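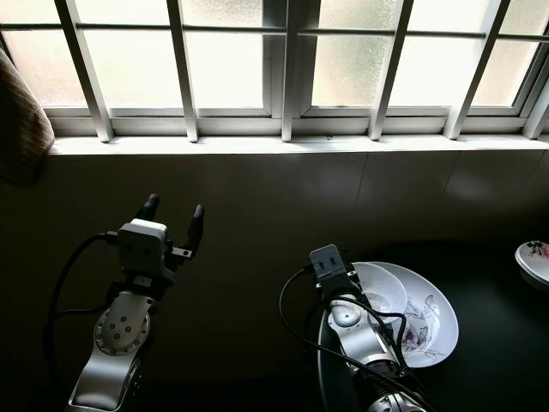

Window, sill and the dark wall under it, tiled room.

Light survey, tiled room. Notebook for Idance, second half of the day.

Purpose of today: to know how much daylight we have at each working place, before we decide where the color matching is done. Last month we matched three batches of brown at the bench in the front room, under the lamps, and two of them looked too red when the customer opened the parcel at home. I wrote then that we should match by the window in the tiled room. Everybody agreed, but we never measured it, so now I measured it.

Method. Handheld light meter, sensor flat and facing up, all lamps off, door closed. At each place I waited until the number was quiet and then I took the reading. I repeated the whole round after 40 minutes. For the wall I held the sensor vertically against the tile, facing into the room. My first wall reading was wrong, my sleeve was over the sensor, and I have crossed it out.

Readings, first round, in lux:

Sill, middle: 2,248
Black table, side nearest to the window: 170
Wall tiles, one hand below the sill: 40

I did those readings twice to be sure, because I did not expect so big a difference between the sill and the table. The distance is small. One arm's length, and the light is less than a tenth. I knew that light becomes weaker away from a window, but with my eyes I would have guessed half, or a third. The eye adapts very well and it is a bad instrument.

The wall value surprised me less. The sill sticks out like a shelf and puts its shadow on the tiles under it, and they face away from the window in any case. If you stand in the door, the wall looks almost black against the glass, although the tiles are a pale color. I looked at them with my hand held up to cover the window and they became cream again in a few seconds. A colleague coming in from outside will have the same problem and will say the sample is darker than it is. For the procedure I propose: after you enter, look at the wall and not at the window for one minute, then begin.

About the glass. It is frosted and nothing outside can be recognized through it in a useful way, which for our purpose is good. With clear glass we would have the color of the street in our samples. Frosted glass gives a soft light and the sample does not get hard shadows from its own folds. The bars are white, so they also do little harm to the color. I was afraid that they would make stripes of shadow on the sill. I put a sheet of white paper on the sill and moved it slowly from the left to the right. On the paper I could find a very weak darker zone close to the foot of a bar, and two fingers away from the bar I could not find it any more. Samples on the sill should be placed between the bars and not directly at them.

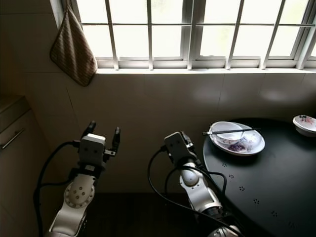
The second round was lower at all places, but the order was the same and the relation between the sill and the table stayed nearly equal. I think there were thicker clouds. I do not write the second numbers in the table, as I did not note the sky at the beginning and so I cannot compare them fairly. Next time: sky first, then meter.

Reflections. The large tiles are glossy, and this was the part of the work that took me longest. A glossy wall sends some light back, and it also shows a bright patch which moves when you move your head. If you hold a swatch in front of such a patch, you see the swatch too dark. I tried three ways to get rid of it:

1. Stand more to the left. It helps, but then you work in your own shadow.
2. Gray card behind the swatch. Works well. The card must be bigger than the one we have, otherwise the tile is still visible on both sides of it.
3. Wipe the tiles. I used Nakpan diluted as on our shelf label and then a dry rag. The patch became sharper, not softer, of course. At least the wall is clean now.

So number 2 it is. I will cut a bigger card from the gray board that is left from the shelves.

The table. It is round and matte black, and I would like to keep it. Black does not give any color to the sample, and matt – I see now I write it in two ways, the label says matte – is better than the glossy one we had before. The weak point is only the light level. With 170 one can sort, fold and label with no trouble. For judging two near browns it is too little in my opinion. I tried with the pair from batch two, which I know is different, and at the table I needed to look several times. At the sill I saw the difference immediately.

Why not do everything on the sill, then? It is long enough, but it is a ledge and not a desk. You cannot write there, and a swatch that slides will fall down in the dark part behind the table, where I had to search for my pencil. My proposal is to sort on the table and to decide on the sill. Two steps, two places, and the sheet with the numbers stays on the table.

The striped cloth beside the window. It is brown and beige and it hangs at the left, high up, with the corner down. I mention it for a practical reason: it is a very handy reference. The two colors are close to our own range, and it hangs beside the window and not in front of it, so it gets light from the side only. When I came back after the break I looked at the cloth first, and I noticed that I saw the brown as more gray than before. It was my eye and the clouds, the cloth is the same. If we always look at the same cloth first, we will at least notice that the day is different. I ask everybody not to take it down, and not to dry hands on it.

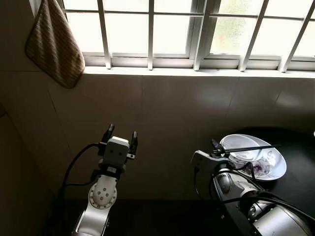
Entry by the color bench, Closik workshop, Flonunthorpe
Notebook page dated 2025-03-07, copied to the shared folder the same evening

One more remark about the cloth, as I was asked at lunch if it will fade there. Yes, it may. Any textile beside a window may fade. I have cut a strip from an old towel of a similar brown and put half of it in a closed envelope, and the other half is now fixed with tape on the wall near the window. In April we open the envelope and compare. If there is a difference already after so short a time, the reference must live in a drawer and come out only for the matching.

The beige cabinet at the left: its door handle is easy to catch with the sleeve when you stand where I recommend to stand. I caught it two times. The flat top is useful for the meter and the notebook, but I suggest that no samples are left up there. My reading on the top was unstable, changing each time I leaned forward, so I did not record it.

Time of day. I measured only in the afternoon. In the morning it can be completely different, and I don't want that we write a rule from one half day. What I would like to have:

– one round in the early morning, one before lunch, one at the end of the day
– at least one day with clear sky and one with heavy rain
– the same meter each time, and the battery checked

The limit for color decisions I would set provisionally at the sill value from the darkest round, when we have it. Until then please use the sill only if the reading is above 1,000, otherwise wait, or do another job. I chose this number by feeling and it should be replaced.

Open points:

Bigger gray card, to be cut. I do this.
Something to stop the swatches sliding on the sill. A strip of felt would be the first try, gray, not the green one.
Ask if the lamps in this room can have their own switch. At present they go on together with the corridor, and when somebody passes during a reading the value jumps.
The three brown batches: match again on the sill, batch two first. The labels on the bags still carry the old result and must be changed by hand.
Meter goes back to its box on the lower shelf. The spare battery in the box is dead, I threw it away and put a new one on the shopping list.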